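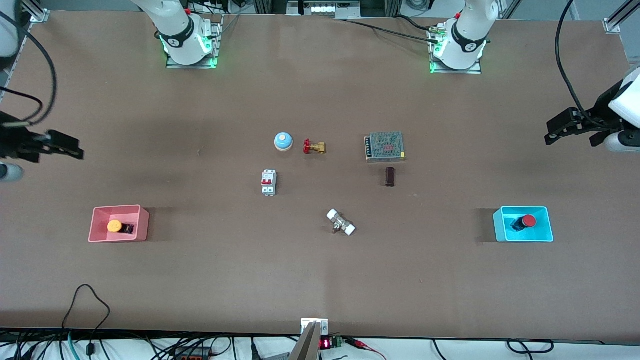 Re: [shop-list] Sorting the hardware drawers, again

From: Sheila Goodall
Date: Jan 5, 2024

Gerardo Sartori wrote:
> I finally gave up on the coffee cans. Does anybody have a system for
> small parts that survives more than a month? I tried sorting by size
> and now I can't find a single thing I need. Also, are the Istix drawers
> worth the money, or should I just get more bins?

Hi Gerardo and all,

Oh boy, I have opinions on this one! Sorting by size was my mistake too. I had a whole drawer of "medium" and it had hose washers in with wire nuts and cabinet screws, and every time the bathroom faucet dripped I'd dump the lot out on the table and paw through it. What I do now is sort by job. Anything I'd grab for a leaky sink lives together, washers and tape and the little brass fittings, and anything I'd grab for a light switch lives together someplace else. Yes, you end up with screws in 3 different drawers. I can live with that.

On the Istix drawers: I have the 24-drawer one and I like it fine, but the plastic stops snap if you yank (I yank). My brother-in-law has the Nendum and says his are sturdier, though he also never opens them, so take that how you like. If you've got bins already I'd use those up first. Mine are open on top and I toss new stuff in there until I feel like putting it away, which can be a while.

Labels! Use masking tape and a fat marker. I bought a label maker and the labels curled up and fell off by June, the whole batch. Tape you can peel off and redo when you change your mind, and you will.

One more thing, don't keep every leftover. I had a box of 100 picture hooks, and I've hung maybe four pictures since we moved in. They went to the swap table.

Does anyone still have the parts list that went around for the old Lerance faucets? I lost mine when I changed computers and I need the number for the stem washer.

Sheila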